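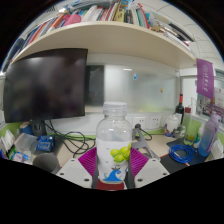

January 8, 2023

Cold-brew tea, batch 6. Continuing from the notes in the green binder. The question is still whether the haze that shows up on the second day comes from the leaf or from our water.

Setup. Same Agarwal green as batch 5, from the bag opened last month. Two sets of jars, one with building tap water, one with the filtered water from the Plonum pitcher. 6 g of leaf per jar, 317 ml of water, lids on, into the fridge overnight. I rinsed the jars twice this time. Last batch had a faint dish soap smell in one jar and I threw out the result, so that comparison still has a hole in it.

Scale drifted again. It read 0.2 g with nothing on it after I moved it away from the window, and I had to tare before every jar. Kuldeep has the calibration weight at his bench and I did not go get it. If the leaf weights look off later, start there.

Taste before straining: tap jars are flatter and a bit chalky at the end. Filtered jars are sweeter up front, more grassy. Could not tell the filtered jars apart from each other with the labels turned around, so at least they are consistent.

Haze. Held each jar up against the printed page with the small type. Tap jars: the small type goes soft, still readable. Filtered jars: clear. Same as batch 4, different from batch 3, where everything went cloudy. Batch 3 was the one brewed on the counter and I think we can stop worrying about it. Warm brewing pulls out more of everything and the haze forms when it chills. That is the usual explanation for cream in black tea, and I don't see a reason green would be exempt, only weaker.

Straining. Paper filter is slow but clean. The metal mesh leaves fines that settle overnight and get counted as haze if you shake the jar before looking. Don't shake the jar. I have written this on the lid of the box as well.

Acid test. Took a small pour from each tap jar and added lemon juice, a few drops at a time. The color went lighter right away, which we have seen before. The haze dropped some but did not clear. So part of it could be carbonate, and part is probably something else. I wanted to run the same thing with citric acid from the Roken packet so the juice pulp is out of the picture, but the packet has turned into one solid lump. Needs a new one. Put it on the list.

Temperature of the fridge was 6 C on the middle shelf, warmer than I would like. The door shelf is worse. Jars should stay at the back from now on, and whoever moves them for lunch boxes should move them back. 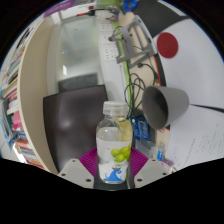

Meenakshi Shenoy: before you blame the water, do one jar of each with half the leaf. At that ratio you are making something close to a concentrate, and I would expect tap water to haze at that strength no matter what. Also the pitcher filter was last changed in the fall.

Fair on both. I checked the sticker on the pitcher and the date has rubbed off, so I am going to treat the filter as old. New one goes in before batch 7. That does mean batches 4 to 6 were all on a filter of unknown age – worth remembering when we compare.

Half-leaf jars: set up this afternoon, 3 g in the same 317 ml, one tap and one filtered, otherwise the same. Will look at them tomorrow morning and again in the evening.

Kuldeep Rana wants to try the Mustalside spring water as a third arm. Fine with me, but only once the half-leaf result is in. Three waters and two strengths is a lot of jars for one shelf.

To do:
New filter for pitcher
Citric acid
Borrow calibration weight and check the scale at 5 g and 20 g
Find the hardness strips. They were in the drawer under the kettle. 19 left according to the tube
Write up batches 1 to 6 in one table before February

The strips matter most. We have been saying "hard water" since the first batch and have not measured it once.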